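手持夹爪指面清洁与更换周期的咨询
版块：设备维护 / 末端执行器
状态：已有三则回复

Natalia Huerta 发表于九月
各位同仁：
本单位一工位使用手持式平行夹爪，指体为黑色，内侧贴有软质衬垫，主要用于夹取细金属杆件。近期出现两项情况，特此请教。
其一，衬垫表面附着粉尘后，杆件在夹持过程中有下滑现象，以干布擦拭后仅能维持半个班次。
其二，左右两指闭合时不再平齐，右指略低，目测即可辨别。
现行规程只规定每班开工前擦拭一次，未规定衬垫更换周期，亦未规定两指对齐的检查方法。请问贵单位如何执行？擦拭是否可以使用酒精？

Godfrey Odera 回复
先答酒精一项。能否使用取决于背胶种类，请以衬垫供应商的书面说明为准。Garncombe 车间曾使用酒精擦拭，衬垫边缘随后翘起，现已改用无绒布蘸少量清水，擦后静置晾干，再行上机。
更换周期方面，本车间按夹持次数管理，每 301 次检查一次，发现衬垫压痕不能回弹即予更换。更换时两侧同时进行，不得只换一侧，否则两指厚度不一，夹持中心将发生偏移。
两指不平齐，建议按下列顺序处理：
断开夹爪电源，确认两指可用手推动。
检查指体上的固定螺钉，如有松动，先松开至可微调，再以平尺贴靠两指底面。
对齐后交替拧紧，每次只拧少许。
空载开合 100 次，复查一次，并将结果记入设备卡。
如复查后仍有偏差，应检查导轨间隙，不宜继续依靠螺钉补偿。

Trevor Rudd 回复
我处直接更换整副指体，比较省事。

Tumaini Langat 回复
补充台面一项。Kondar 工位原先也将打滑归因于衬垫，后经排查，粉尘多数来自台面。白色台面上的灰痕、笔迹和细小颗粒应与夹爪一并清理，否则指尖每次贴近台面都会重新沾污。试夹细杆构件时，两指应完全张开，由构件两侧接近，指尖不得刮擦台面。

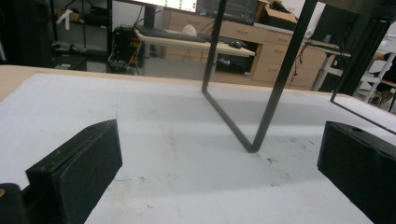
衬垫更换后需要重新标定开口宽度吗？
需要重新标定。衬垫厚度改变后，零位随之改变，应先令两指轻触闭合，记录零位，再张开至最大行程，核对读数。
标定记录请与衬垫批号一并保存。Owino 站的记录表另设“上次零位”一栏，便于比对，可供参考。

Natalia Huerta 回复
感谢各位。已安排按 Godfrey Odera 所列顺序复查螺钉，台面清理一并列入开工前检查。衬垫供应商的书面说明尚未收到，收到之前暂停使用酒精。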